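Checked June 26, 2025, before the two-arm handover comparison. Left cell has the Kitar jaws, right cell has the Uston jaws, same controller build on both. Brenda ran the list, I wrote the comments, Sadao signed at the bottom. I've left my excitement in where I couldn't help it.

## A. Area and stops

- [x] **Floor tape visible on all four sides.** Back left corner is lifting again. Re-tape before the Tomis arm goes in.
- [x] **E-stop, left cell.** Pressed at full speed and at creep. Clean both times.
- [x] **E-stop, right cell.** Same. The button is stiffer than the left one, still fine with a gloved thumb.
- [x] **Cross-stop (either button stops both arms).** Passed! This is the item we failed in December, and Renata's rewiring has sorted it out. The far arm froze the moment Brenda hit the near button.
- [ ] **Light curtain.** Trips properly on the front. On the side it trips, but the reset lamp stays dark. Bulb or connector. Arms locked to creep speed until fixed.

## B. Jaws and mounts

- [x] **Mount screws at torque, witness marks lined up.** Both cells.
- [x] **Finger tips free of nicks and old adhesive.** One Uston tip had a smear of tape glue on the inside. Wiped with alcohol, let dry, checked again.
- [x] **Jaws open and close through full travel, no grinding.** The Kitar pair is so smooth I ran it a few more times than the form asks for (sorry, Brenda).
- [x] **Hold on power loss.** Kitar keeps its grip when power is pulled. Uston relaxes slowly. Neither one dropped the test block within the 6 second window, so both pass, but I'd want a tray under the Uston for anything heavy.
- [x] **Cycle counter recorded.** Kitar reads 2,710. Uston was zeroed with the new controller board, so its real age is anybody's guess. Ask Soledad if the old log is still on the shared drive.
- [ ] **Pinch-point label on each gripper.** Missing on the Uston. Label ordered.

## C. Cameras

- [x] **Wrist cameras tight, cable loops clear of the elbow.** The left loop was a little short at full reach. Moved one clip and it's happy.
- [x] **Overhead camera bracket.** No play.
- [x] **Exposure fixed, auto off.** It had gone back to auto after the update. Worth adding to the startup script.

## D. Simulation run before live motion

- [x] **Joint limits in the model match the controller.** Checked line by line against the Okafor settings sheet. One wrist limit was off by 2 degrees, now corrected.
- [x] **Speed cap applied in both.** 110 mm/s for the approach.
- [x] **Far arm holds open while near arm grips.**

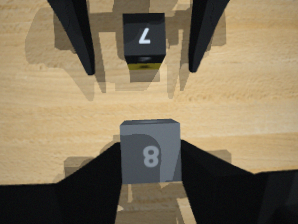 The interlock in the simulator is the item I was most looking forward to, and it gave us something good to look at. The rule is that only one pair of jaws may be closed during this step. The near jaws are shut on the gray 8 and the far pair is open on either side of the dark 7 without touching it, with a good stretch of bare table between the two cubes. I also love having the shadows turned on. The one from the near gripper falls across part of the 8, and the pale number is already softer against its gray face than the white 7 is on its cube, so I want the number reader tested on both before we trust it with sorting.

- [x] **Stop command works in the simulator with one cube gripped.** Yes, and the jaws stay closed, as the procedure requires.
- [ ] **Number reader tested with shadows on.** Not done. Hortensia has the afternoon slot.

## E. Before live motion

1. Fix the side reset lamp.
2. Fit the pinch-point label.
3. Run the number reader test and attach the results.
4. Second person at the E-stop for the first live handover, no exceptions.

**Result:** conditional pass. Creep speed only until items 1 to 3 are closed.

Reviewed by Sadao Nishimura. His note: "Please write the torque value down next time as well as the check mark." Fair! Added a column to the form.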